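Skript Warenkunde, Teil 4: Eier annehmen und einräumen
Kurs Küchenpraxis, Stand 23. November. Rückfragen an Anum Ghumman 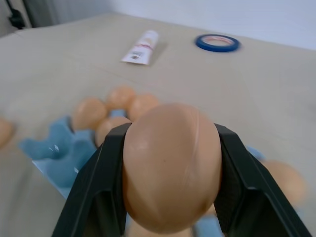 1. Annahme

Karton immer aufklappen, vor dem Unterschreiben. Jedes Ei einzeln anheben, auch die in der Mitte. Oben sieht oft alles gut aus, der Riss sitzt unten im Napf.
- Schale braun oder weiß: Sache der Hennenrasse, sagt nichts über Geschmack
- Flecken, Punkte, helle Schlieren auf der Schale: erstmal kein Mangel. Mit dem Fingernagel prüfen, ob Riss oder nur Farbe
- Riss = raus, extra Schüssel, Zettel dran
- nicht waschen!! Schutzschicht geht sonst ab

2. Einräumen

Spitze nach unten, Luftkammer oben. Wird jedes Jahr falsch gemacht. Im Originalkarton lassen, der Pappkarton dämpft und hält Fremdgerüche etwas ab. Nicht neben Zwiebeln oder Käse. Ältere Ware nach vorn, Datum muss lesbar bleiben.
Karton feucht oder verklebt? Umpacken, Datum mitnehmen.

3. Rechnen (kommt in der Übung dran)

Lieferung Otgate: 500 Stück. Nach Kontrolle 410 in die Kühlung, Rest direkt in die Backstube. Verbrauch bis Kursende rund 302. Bestand bitte selber ausrechnen und ins Blatt eintragen, Spalte 3, nicht wider in Spalte 2.

4. Bis zum nächsten Mal

Frischetest im Wasserglas lesen (Blatt von Parvaneh Akbari). Lorcan Mulligan bringt Waage und Schierlampe mit. Schürze nicht vergesen.

Kategorie: Kursunterlagen > Küche > Warenkunde
© Lehrküche Timivard | Kontakt | Nach oben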